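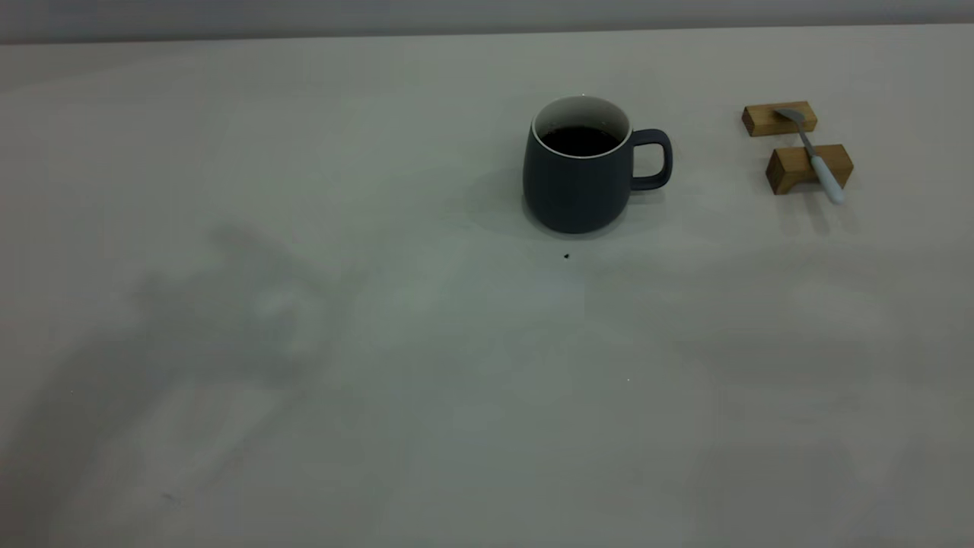 The third email about the loyalty program arrived before I had finished deleting the second. I had bought coffee beans from Pangilinan twice, and it seems this now made me a member of something. I had points. I had a tier. If I bought another 84 dollars of coffee by the end of December, I would have a better tier.

I want to argue that these programs are a bad deal for nearly everyone who joins them, including the people who are sure they come out ahead. I used to be one of those people. I kept the cards in a rubber band.

The pitch is always the same: you were going to buy the thing anyway, so why not get something back? Fair enough, if the first half is true. But I went through a year of my own receipts from Erkudia, the grocery chain nearest me, and I was plainly not going to buy all of it anyway. I had earned 22 dollars in rewards. To get there I had bought almost 141 dollars of stuff that was on "member bonus," much of which I would have walked past. Who needs that much mustard?

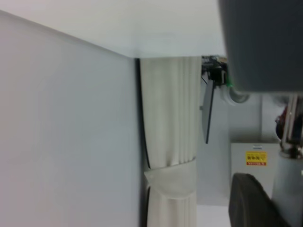

Then there is the expiry date. Points are sold to us as a kind of money, and they behave like money right up until you try to keep them. My points at Erkudia die after six months. The store can also change what they are worth, and it did so last spring, in a paragraph near the bottom of a message with a picture of peaches at the top. If my bank did that I would be in the lobby the same afternoon.

We use cookies to improve your visit. By continuing to read you accept our cookie policy. Accept | Settings

The defenders say that prices would be no lower without the programs. Maybe. I have yet to see a store prove it. What I do see is two prices on the same shelf tag, one for members and a higher one for the rest, and the "member" price looks a lot like what the thing cost before there were members. My neighbor won't sign up for anything that asks for her phone number. She pays extra for eggs because of it. I don't see what she did wrong.

I made this case in a shorter column last year and got a fair amount of mail, most of it annoyed.
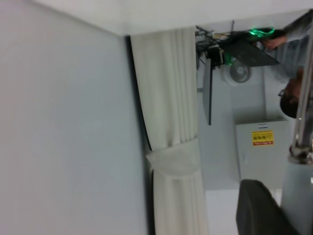 Ragnvald Kristiansen wrote that I had it backward, that his family flew to see his mother on points every year and paid only the taxes, and that anyone who ends up with too much mustard should blame himself and leave the program alone. He added that he keeps a spreadsheet.

I believe him, and I owe him the mustard. But consider the spreadsheet. He told me it has 172 rows. He checks it before he fills the tank and before he books a room. I asked what his evenings were worth and he said that he enjoys it, which settles the matter for him and leaves it open for the rest of us. Most people have no spreadsheet. They have an app they forgot the password to, and I suspect their forgotten points help pay for his flights.

There is one shop on Drestuvgate that still does it the old way.

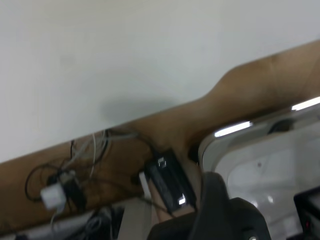 Cables along a wooden board.

The shop sells bread. You get a paper card, they stamp it, and the tenth loaf is free. It doesn't know my birthday. It has never written to me. The stamps don't lose value overnight, and if I lose the card, that is between me and my coat. I can live with a program like that — I could even call it a discount with a straight face.

As for Pangilinan, the beans are good and I'll probably buy them again. I tried to close the membership and keep the account. The site says I can't have one without the other.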